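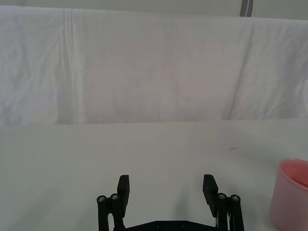 Pouring is a solved problem, Declan Kinsella wrote under my March post on grippers, and anyone still showing it at an open day has run out of ideas. I read that again on the train to the Cirillo open day in August 2018, and I disagree with it more now than I did then.

The pouring cell had a plain white table, a cloth hung behind it, two arms, an insulated bottle and a pink plastic cup. One arm poured and the other kept out of the way. Padmavathi Arumugam ran the session and took questions as they came, mostly on grip force and on what the controller knows about the fill level.

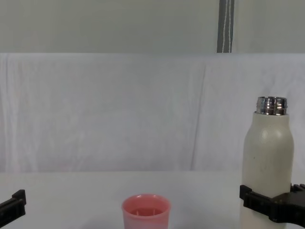
On grip force the answer was short. The fingers close to a fixed current limit, set by hand for this bottle, and there is no slip sensing. A bottle with a softer wall would need a new value. I asked how far off the grasp height could be before the pour suffered, and she gave 17 mm, measured on a full bottle.

Fill level took longer. The controller has no scale under the cup. It works from tilt angle and time, with wrist cameras as a check, and it was trained on 566 recorded pours. Bindu Krishnan, next to me, wanted to know how many of those had missed the cup. They kept 40 misses in the set on purpose – labelled, with the recovery move included.
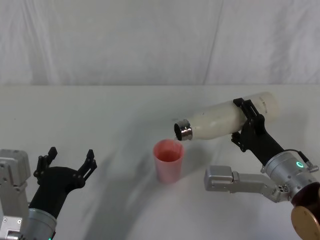 Tilt rate is where I would spend my own time. A narrow neck glugs if you tip it quickly, and the flow then comes in pulses that a time-based model handles badly. Their fix is to slow down near the horizontal and accept a thin stream. It costs some 2 seconds per pour.

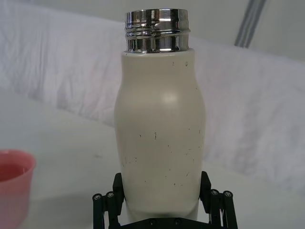 I did not get a figure for cable life at the wrist, and the Kodix stand next door had no data on that either. Fadi Darwish has promised to send me the joint logs. I'll post the torque plots when they arrive.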